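This repository holds the Brinent snack label glossary: a table of words and short phrases found on the front of chip and cracker bags, with plain English renderings. It started as a help sheet for an evening reading class and grew from there. Ambros Wyss keeps the Chinese entries, Oisín Rafferty keeps everything else.

## What's in it

| File | Contents |
|---|---|
| `terms.csv` | the glossary itself, one term per row |
| `flavors.csv` | flavor names only, split out because they change often |
| `sources.md` | where each term was first noted down |
| `drills/` | printable reading sheets for classes |

There are 240 terms in `terms.csv` at the moment. Of those, 17 are marked `unsure` in the status column, mostly puns and made-up words that don't have one clean reading.

## Columns

- `term` – the word or phrase as printed, in its own script
- `roman` – pinyin with tone marks for Chinese; blank for languages in Latin script
- `literal` – word for word
- `plain` – what an English-language bag would probably say
- `kind` – one of `name`, `flavor`, `texture`, `claim`, `legal`
- `status` – `ok` or `unsure`

Files are UTF-8, comma separated, with a header row. Fields with a comma in them are quoted. If you open the CSV by double-clicking it in an office program, the characters may come out garbled. Use the import menu and pick UTF-8.

## How terms get in

A term goes in when one of us has read it on a real package. We don't take terms from online shops, where the product title is often padded with search words that never appear on the bag. Company addresses, barcodes and recycling marks are left out.

Product names are kept in the list even though they aren't vocabulary. Learners run into them first, and the pun is often the hardest thing on the bag. We don't try to give them an official English name. If the maker uses one, put it in `sources.md`.

Textures take up more room than we planned. Chinese labels have several words that all end up as "crispy" in English, and the `plain` column flattens them. The `literal` column is the one to use if you care about the difference. Oisín would like a separate texture table. Ambros would not. For now they stay together.

## Example rows

| term | roman | literal | plain | kind |
|---|---|---|---|---|
| 香浓酥脆 | xiāng nóng sū cuì | fragrant, rich, crisp | rich and crispy | texture |
| 吮指回味 | shǔn zhǐ huí wèi | suck fingers, lingering taste | finger-licking good | claim |
| 玉米浓汤味 | yùmǐ nóng tāng wèi | corn thick-soup flavor | creamy corn soup flavor | flavor |
| 层层波浪 | céng céng bōlàng | layer on layer of waves | wavy layers | texture |
| 超酥脆 | chāo sū cuì | super crisp | extra crispy | texture |
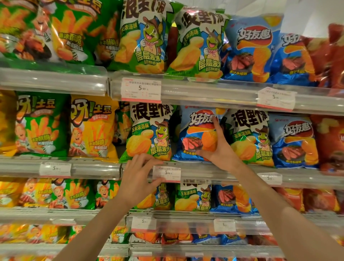 *Chip shelf with 好友趣, 浪里个浪 and 呀!土豆 bags. The corn soup and wavy layers rows come from the green 浪里个浪 bags.*

## Known problems

- Tone marks are missing on a few older rows in `flavors.csv`.
- Traditional and simplified forms are mixed in `sources.md`. The main table is simplified only.
- The drill sheets print badly on Letter paper. Set the scale to fit the page.
- Sheet 2 still has the old spelling of two flavors.

## Adding or fixing a row

Open an issue with the term, where on the bag it was printed, and your reading of it. Pull requests are fine too, but please keep them under 20 rows – longer ones sit for months. Issues are read on Monday evenings.

## License

CC BY 4.0 for the tables and drill sheets. Product names belong to their owners.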